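Dornia clubhouse, the May tidy-up

Well, we finally got to the lounge end! I'd been putting it off since we did the kitchenette, and Lambros Michailidis kept asking when I'd get around to the chairs and little tables, so on Wednesday afternoon we moved the lot out and had a proper think about what goes where. The round table has become my favourite thing in the whole room.
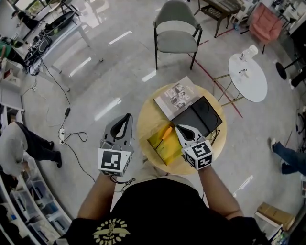 Round side table with the grey armchair behind it. Screwdriver with the orange handle in the yellow tray, black box and the grey book or catalogue beyond.

I love that light wood against the grey floor. The little white table with the gold legs is staying beside it – just big enough for a bottle and a glass – and the pink armchair gets to keep its spot further back near the dark low table. Augustina Sarpong wants the pink one by the window, and we'll probably argue about it again next month.

The light wood one was $92 from the Sotiropoulos clearance in Skunbridge, delivery was another $9, and I reckon it was worth every cent. I'm still after a floor lamp in a warm colour, nothing too tall. If you've got one gathering dust in the garage, leave a note in the Kastcombe Street letterbox and I'll come and have a look.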